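Why Can We See Through Glass?

A page for curious readers from the Skirnitz Children's Science Corner

Look around your home and search for things made of glass. You will probably find a window, a jar, a mirror and maybe the door of an oven. Some homes have even a table with a glass top. We use glass every day, and often we forget that it is there, because our eyes look straight through it to what is on the other side.

But glass is hard and heavy. You cannot put your hand through it. So how can light go through?
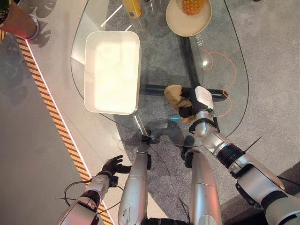 What happens to the light

Light comes from the sun or from a lamp and travels in straight lines. When it meets a wooden door, the door takes in some of the light and sends the rest back. No light comes out on the other side. We say that the door is opaque.

When light meets clear glass, most of it goes in at one side and comes out at the other. The tiny parts that glass is made of do not catch the kind of light that our eyes can see. We say that glass is transparent. A little of the light still bounces back, and this is why you sometimes see your own face in a window at night.

There is also a word for things in between. Baking paper lets light come through, but it mixes the light up, so you cannot see a clear shape behind it. This is called translucent.

Glass begins as sand

It is strange to think about, but the main thing in glass is sand. At the Droltavari glass works, clean sand is mixed with soda ash and limestone and heated until everything melts together. The furnace there burns 24 hours a day, because if it cools down, the glass inside becomes hard and the furnace can be damaged.
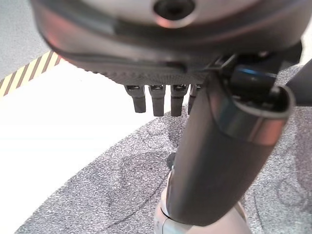 The melted glass looks like thick orange honey. It must cool slowly. If the outside gets cold much faster than the inside, the glass can crack. The workers put new bowls and jars in a special oven at 522 degrees Celsius, and then they turn down the heat little by little.

Glass for tables and doors is often made stronger. The sheet is heated again, this time to 622 degrees, and then cold air is blown on both sides very fast. This is called tempered glass. When it breaks, it falls into many small pieces and not into long sharp ones. You should still never touch them -- call an adult. 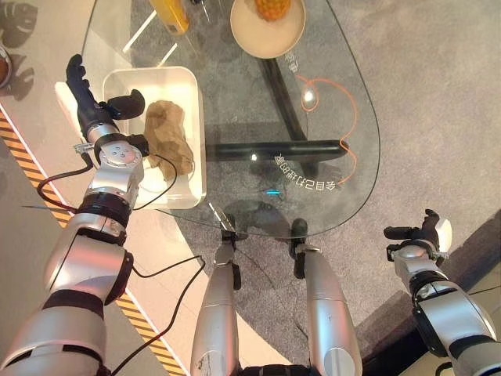

Clear glass lets us see the floor under a table.

Try it yourself

You need a flashlight, a dark room and a few things from the kitchen, for example a drinking glass, a sheet of baking paper and a book. Ask before you take the glass.

Hold each thing between the flashlight and the wall. Look at the wall, not into the light. Which thing makes the darkest shadow? Now put 2 sheets of baking paper together and try again.

Write down your results with the words opaque, translucent and transparent. Look also for the shadow of the drinking glass -- it has one, and its edges are darker than its middle.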